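Open day walk-through: robot demo stations, checklist with my comments

Site: Ronholm hall, Stondolden campus
Occasion: November open day, public session from 10 a.m.
Checked by: Soledad Urquijo
Copies: front desk, demo crew, first aid room

I did this one with a coffee in one hand and the clipboard in the other, starting at 7:40 before the crew had their vests on. Same form as last spring, but I've written a lot more in the comments because people told me the ticks alone were no use to them. Fair enough! If something says FIX, it has to be done before the doors open. If it says WATCH, keep an eye on it through the day and tell me if it gets worse.

1. Entrance and walkways

1.1 Main doors open fully and latch back. OK.
1.2 Aisle clear from the doors to the back exit. FIX. Two stacks of chairs were parked by the fire door again. I moved one, the other is heavier than it looks and needs two people.
1.3 Cables taped or ramped. OK, mostly. The ramp by the Abbasi table has a lifted corner, and a stroller wheel will find it. More tape please.
1.4 Exit signs lit. OK.
1.5 Floor dry. OK at 7:40, but it was spitting rain outside so WATCH. Mats are in the cupboard beside the washrooms.

2. Arm station (live gripper demo)

2.1 Barrier in place on all open sides. OK. I leaned on it fairly hard and it stayed put.
2.2 Visitors can't reach the arm over the barrier. OK for grown-ups and for kids on their own feet. A kid on somebody's shoulders is another story, so the host needs to say something early and cheerfully.
2.3 Emergency stop within reach of the host. OK. Pressed it with the arm moving and it stopped straight away. Pressed the second one at the side too, same result.
2.4 Restart needs a deliberate reset. OK. Twisting the button out does nothing by itself, which is what we want.
2.5 Arm running at demo speed. OK, once I'd asked. It was still on the faster setting from setup, so please put "check speed" on the host's card.
2.6 Fingers tight, no sharp edges, nothing caught in the gap. OK. Done with the power off and the lockout tag on.

I spent longer on 2.6 than on the rest of the station put together. Fingers are what people want to get close to, and I'd want to as well. Give the fasteners a check again at lunch, same way, tag on first.

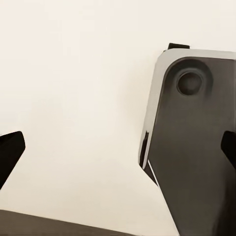
The other thing with fingers is what they're holding. Foam blocks and the soft balls are fine for the public session. The glass jar that came out at rehearsal can stay in its box, however good the trick is (and it is a very good trick, I'll give the crew that).

2.7 Host briefed and knows who takes over at breaks. FIX. The morning is covered, but there was a blank beside the 1 p.m. slot. An arm with no host is an arm that's switched off, please.

3. Simulator corner

3.1 Screens stable on their stands. OK.
3.2 Power bars not daisy-chained. FIX. One was plugged into another behind the Osumo screen. There's a free outlet on the pillar, use that.
3.3 Seating steady. WATCH. There are 5 stools and one has a wobble. I've put a sticky note on it but those fall off.
3.4 Controllers wiped down between visitors. OK, wipes on the table.
3.5 Virtual arm and real arm can't be mixed up. OK. I asked to see this properly: with the simulator running and me mashing the controller like a six-year-old, the real arm didn't budge. Loved that. The host should still mention it, as visitors do ask.

4. People and numbers

4.1 Crowd count kept at the door. OK, clicker tested. Last year's final tally was 3,120 over the whole open day, and the squeeze was right after the noon talk.
4.2 Limit at the arm barrier. Four groups at a time, then start a line along the window side.
4.3 First aid kit stocked. OK. I swapped out the burn gel, it had expired.
4.4 Quiet spot available. OK, the small room past the coat racks. The sign is tiny, could we have a bigger one?

Left to do before 10 a.m.

Chairs away from the fire door (1.2)
Tape on the ramp corner (1.3)
Name in the 1 p.m. slot (2.7)
Power bar moved to the pillar outlet (3.2)

I'll come back at 9:30 to sign these off, and I'll be on the radio all day, channel 5. Give me a shout if the stool gets worse.

Soledad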